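Grasix Gallery: The Craft Table, Clirevdale

The craft table at Clirevdale is set up in January and stays up until the spring sale. It holds small soft toys, gift bags and other odds and ends that are sorted, priced and packed for the Kushwaha shop. Captions are kept short. Where an item is listed in the shop, its section is given in the caption.

Last season 744 parcels went out. Most of them held a single toy and a card. The larger ones held a set, packed in a bag with a carrying handle.

The table

The table stands against a white wall and has a beige top. Small items go along the back, next to the wall, so the front stays clear for folding and wrapping. Lighter toys are kept toward one end and paper goods toward the other, though this changes during a busy afternoon.
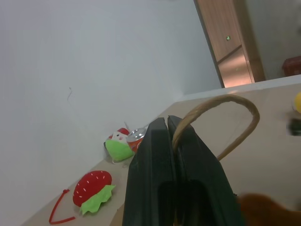

Bags with rope-style handles are used for anything that will be given as a present. The handles come in straw and dark brown. Straw goes with most things and is the one sent if no color is chosen at checkout. A handle should be pulled upright before the bag is filled, as it is harder to straighten afterward. If one end feels loose, the bag is put aside and used for storage.

Fruit toys

The strawberry plush is red with small white dots and has a ruffled green fabric collar for leaves. It is listed under Fruit and Garden. The collar should be fluffed out by hand after the toy has been in the mail. It can be sponged clean with cool water and left to dry flat.

The strawberry is sold alone or in the Prilent set, which has 4 fruit toys and a bag. The set is packed with the heaviest toy at the bottom and the leaves facing up. Tissue goes between the toys and one folded sheet goes over the top.

Packing

Orders placed before 5 in the afternoon are packed the next morning. Each order is laid out on the table and checked against the slip before anything is wrapped. The slip goes in last, on top of the tissue, with any gift note behind it. Prices are left off the slip when the order is marked as a gift.

Orders of 30 pieces or more, such as party favors, are packed in a plain carton with the bags folded flat. Handles are tucked inside the bags so they do not catch on each other. Please allow an extra week for these.

Returns and repairs

Toys with a split seam can be sent back for mending at any time. Put a pin or a piece of tape next to the split so it can be found. Bags are not repaired, but a spare can be added to the next order at no charge.

More pictures

The sewing corner and the button drawers have their own gallery pages, which can be reached from the Grasix main page. The spring sale page opens in March and will show the new vegetable toys, along with a smaller bag in the same straw color.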